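Living with the Fasevard hand-held gripper: a review after 23 evenings of teaching by hand

I have had the Fasevard on loan since February, and I promised Thodoris Spanos I would write something longer than the two lines I sent him at the time (which were "it's lovely" and "the strap is too short").
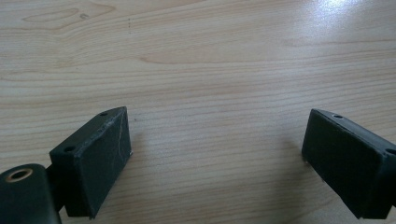

What the method asks of you

Most of you will know the idea already. You hold the gripper yourself, squeeze it open and shut, and do the job you would like a robot to learn, while the camera on the tool records everything from the fingers' point of view. Afterwards the recordings go into training, and the arm with a matching pair of fingers has a go. I had done all my earlier collecting with a leader arm, the sort where you move one arm and a second one copies it, and I was rather fond of it, but it took up half a bench and I could never have carried it into someone's kitchen.

The Fasevard you can carry into a kitchen. I took it into mine, my sister's, and on one long Sunday into the little tea room at Psarras, where they were very patient with me.

The recipe I followed is the one Sotiris Xenos wrote up for our reading group. His claim is that a short batch of slow, varied demonstrations beats a much longer batch of quick, tidy ones. He asks you to change where the object sits each time, to start with the fingers open over bare table, and to include a few recordings where you miss, back off and try again. I'll admit I was doubtful about the misses. It seems an odd thing to teach on purpose!

In the hand

It is a comfortable thing to hold, a bit front-heavy, and after 20 minutes my wrist knew about it. The squeeze is smooth and there's very little slop. I liked the fingers more than I expected to. They are plain blocky black pads with flat faces that look at each other across the gap, and there are small round holes along the top edges. The faces do mark, and you can see pale scratches on the left one. They haven't troubled the training at all as far as I can tell, but if you like your tools to stay smart you will wince.

The view is the part I would praise most warmly. Both fingers stay in sight at the bottom with the table between them, so the learner always has the gap to go by. With the leader arm I had a camera up on a post, and my own elbow was forever wandering in front of it. You do lose something by coming in so close, of course. When the tool is right over the table there may be nothing but wood grain to look at, and the tracking software would much rather have a few corners and edges to hold on to. I took to leaving a patterned tea towel on the far side, which helped a good deal.

Glare is the other nuisance. A shiny tabletop under an overhead light gives you a bright white patch, and you can see one at the upper right in my picture, where the grain washes out. If I could start again I would do half my recordings under that light and half with only the window, and let the learner get used to both.

What came out of it

The task was a homely one, picking up a cotton reel and standing it in a saucer. I made 30 demonstrations Sotiris's way, slow and varied with the misses left in, and then 30 more my old way, brisk and neat, with the reel more or less in the same spot. I trained on each batch separately using the Uneo software, with the settings left alone, and gave the arm 20 tries with each.

The slow batch managed 17 and the neat batch managed 9. I was so surprised that I made a pot of coffee and ran the neat one again, and got 9 again. Where they differed most was at the edges of the table. The neat batch would close on thin air beside the reel and carry nothing to the saucer with great confidence, whereas the slow batch would often open up, lift a little and come down again. So I take back what I said about the misses.

I should say that this is one task, one table and one pair of hands. Thodoris repeated it at his end with a wooden peg and found a smaller difference, though in the same direction. He is left-handed, and he thinks the grip favours right-handers slightly, so perhaps his slow demonstrations were a little clumsier than he meant them to be.

Grumbles

The strap is still too short. The Wanberg charging cradle that came with mine is a tight fit, and 3 times I found in the morning that it hadn't charged at all. The manual skips over calibration in a single paragraph, and I had to ring Sotiris, who talked me through it over his supper (sorry, Sotiris). I would also like a small light to tell me it's recording - I lost one whole evening's work to a button I only thought I had pressed.

Would I buy one?

Yes, I think so, if you collect by hand at all often and want to get out of the lab with it. For a single fixed bench I might keep the leader arm. Mine goes back at the end of next month, and I have already asked whether I can hang on to it for the drawer-opening tests, with a longer strap if they have one.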